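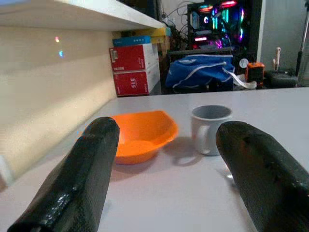 The Letters in the Jirness Hall Cupboard

When Soledad Paredes unlocked the cupboard at the back of the old Jirness Hall one wet morning in March, she was hoping to find the minute books of the dairy co-operative and perhaps, if she was lucky, a photograph or two. What she found instead was a biscuit tin holding 34 letters, all written during the strike of 1951 and all addressed to a storekeeper named Kramer, who seems to have fed half the district on credit that winter and kept every thank-you note he was sent.

They are lovely things to read, though not always easy ones. A farmer's wife at Sosby apologises for owing on flour and then spends two full pages defending the strike (and her husband's temper). Her neighbour, writing the same week, calls the whole business madness and hopes the creamery at Istance will bring in outside labour — and could he please have another tin of treacle.

Chih-ming Au, who has been cataloguing the co-operative's papers for four years, had long assumed the valley stood together. "The minutes read as though every hand went up," he told me over a very large pot of tea. "Kramer's customers remembered it differently." He is now working through the store ledgers, hoping to match the letters to the accounts, and has reached the autumn of 1950.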